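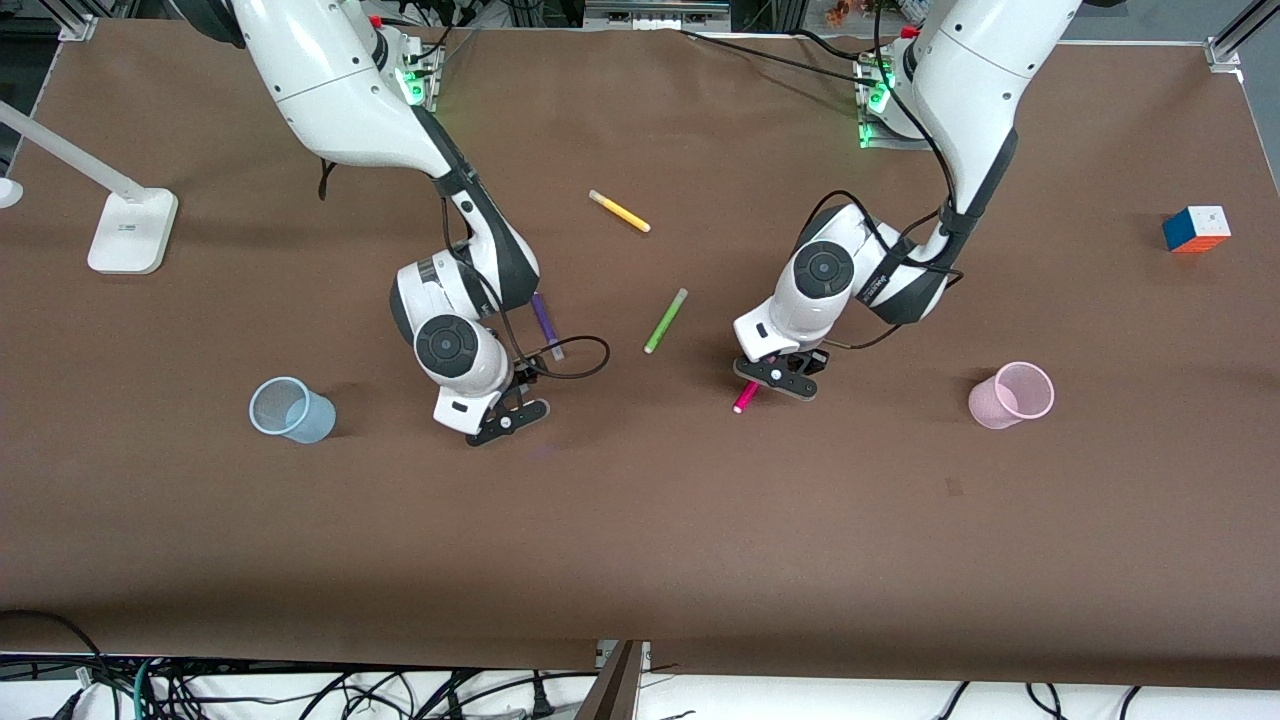

Nataša Dumitrescu
Lecturer in Human Geography

4. Drawing the paths from memory

It was in the second round of visits that the walkers of Drovcombe and Trernaveck began to open up to us, and I would like to take some time over it, as so much of what follows rests on those long kitchen conversations. We had sent out 200 letters in January, inviting anyone who used the old field paths to tell us which ones they walked and what they called them. The replies were generous, and many ran to several pages, but the names in them were hard to place on a printed map. One path might be the Wet Lane to one household and the Doctor's Way to the next, and neither name appears in the county records.

We therefore asked people to draw. Each person was given a blank sheet and a choice of ordinary markers, and was invited to begin at their own front door. No scale was asked for and no printed map was offered until the drawing was finished. I had worried that older walkers might find this childish, and I am glad to say they were mostly delighted by it, and one lady in Trernaveck kept us until well after dark adding stiles.
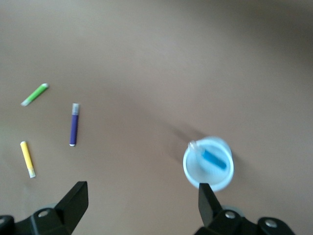
The drawings tended to stretch the parts of a walk that people cared about. The short climb behind the chapel at Drovcombe, a matter of minutes on foot, often took up half the sheet, while the long flat stretch by the river shrank to almost nothing. Dogs had a good deal to do with this. Two of them, Tufa and Eko, turned up again and again in their neighbors' accounts, and a gate that Tufa would not go through was drawn larger than the church.

Of the walkers we visited, 7 drew a path that has been closed for years, and all of them drew it as though it were still open. We had at first read this as a slip of memory. When we went back and asked, most knew perfectly well that the way was fenced, and told us, very kindly, that they had been asked to draw the paths and that it was still a path. Section 5 takes up this question of closed routes and the names that outlast them.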